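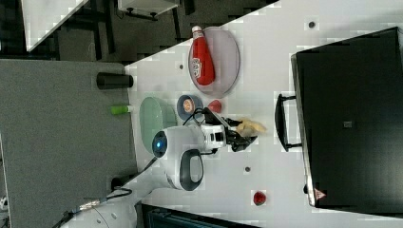

White tabletop, with a small red item by the round container

How do I start running when all I've ever done is lift?

Hi all! I've been lifting for about 4 years and absolutely love it, but my cardio is shocking. I got puffed out climbing the steps at Horrocks station last month and decided enough was enough. My sister has talked me into a 10K in July and I'm properly excited, only I have no idea how to fit the running in. At the moment I train legs twice a week and upper body twice a week. Last night I went out, ran as hard as I could until I couldn't, and walked home with shins like hot pokers.

Do I drop a leg session? Run before weights or after? And will I lose what I've built? I'd be gutted if my squat went backwards. Any help very welcome, I'm raring to go!
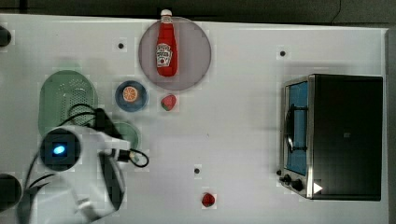 Joanne Wainwright

Oh, you're going to enjoy this! I came to running from the weights room as well and I still do both, so please don't think you have to pick a side.

First thing, slow down. Slower than that. Lifters are used to every set being hard work and we take that outside with us, then wonder why our shins hurt. For the first few weeks you should be able to chat in full sentences the whole way round, and if you can't, walk until you can. I did run/walk for ages (two minutes running, one minute walking) and it felt silly for the first week and brilliant after that.

Second, don't run on those shins until they've stopped complaining. If they're still sore to press in a week or two, or it's one sharp spot, get them looked at by a physio or your GP.

For the week itself, this is what worked for me:

Keep both upper body days exactly as they are.
Keep one heavy leg day. Squats, hinges, the lot.
Make the second leg day lighter - split squats, calf raises, a bit of hip work.
Run three times, all easy to begin with, and never the morning after heavy legs.

If a run and a lift have to share a day, do whichever matters more to you that day first, and leave a good few hours between them if work allows. I run before breakfast and lift at teatime. Calf raises deserve a special mention! Straight leg and bent knee, slow on the way down, three sets of each. My lower legs had never been asked to do anything until I started running and they let me know about it.

Your squat will be fine. Mine dipped a little in the first month, mostly from tired legs, and came back by the time I'd run my first race. Keep the weight on the bar up and cut a set or two if you feel flat. Eat a bit more too, because three runs a week is a lot of extra work on top of what you do now.

Last thing, shoes. Please don't run in your lifting shoes! I've got some Zultano ones with a soft heel and I love them, but go by what feels comfy when you jog up and down the shop. Let us know how the 10K goes!

Kieran Holroyd

Agree with slowing down, not sure about three runs straight away though. I'd do two for the first month. I went from nothing to three and my knee wasn't having it.

Also get a cheap watch. Mine's a Jovico and it does the run/walk beeps for you, so you can just look at the trees. Best bit of kit I own!

Kieran Holroyd

Forgot to say, I do my runs after weights and it's never bothered me. 20 minutes easy on the way home from the gym, job done.

Page last updated: July
Contact us | Copyright Filtance Community Help | Back to top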